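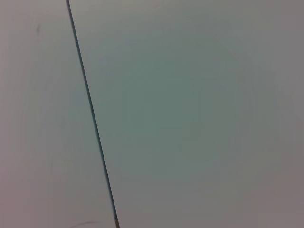
Tostum is a small theme for static sites, made for people who write long pages and want very little around them. It has one column, one menu and one accent colour. The default header is drawn in plain CSS and borrows its split from the picture at the top of this file: a thin dark line running down a pale ground on a slant, with more room to the right of it than to the left. Your site title goes in the larger part.

## What you need

- Gernia, version 5 or later
- a text editor
- a host that serves plain files

Tostum has no database and loads nothing from other servers. JavaScript is used only for the mobile menu, which stays open if scripts are switched off.

## Installing

1. Copy the `tostum` folder into `themes/`.
2. Open `site.yml` and set `theme: tostum`.
3. Run `gernia build`.

If you already have a `layouts/` folder of your own, files in it win over the theme's. Rename it before the first build, then bring your changes back one file at a time.

## Settings

All settings go under `tostum:` in `site.yml`.

| Key | Default | What it does |
|---|---|---|
| `accent` | `#2f3b4a` | Colour of links and the header line |
| `header` | `slant` | `slant`, `flat` or `none` |
| `menu_max` | `5` | Links shown before the rest go under "More" |
| `posts_per_page` | `11` | Entries on each list page |
| `dates` | `long` | `long`, `short` or `off` |

Colours must be in quotes, otherwise the parser reads everything after the hash as a comment and you get black links.

The slanted header does not print. On paper the title appears alone, left-aligned.

## Coming from Itusgate

Most Itusgate pages will work as they are. Two things need changing by hand:

- `{{ sidebar }}` is gone. Move anything you kept there into the footer file, or drop it.
- Image captions are now written on the line under the image and start with a caret.

Noémie Rey wrote a script for the captions — it is in `tools/captions.py`. Run it on a copy of your pages. It leaves tables alone, so captions inside them still have to be done by hand.

## Known problems

- Titles longer than two lines run over the header line on narrow phones. Use `header: flat` for now.
- The "More" menu can't be closed with the Escape key in some browsers.
- Right-to-left text works in pages but not in the menu.

## Help and changes

Please open an issue and include your `site.yml` with any private keys removed. Loïc Roussel looks after the templates and Josiane Guérin the translations. New languages are welcome; copy `lang/en.yml` and fill in every line, even where the word is the same.

## Licence

MIT. The icons come from the Rondonuwu set and have their own licence, kept in `icons/LICENCE`.

Last updated March 2, 2026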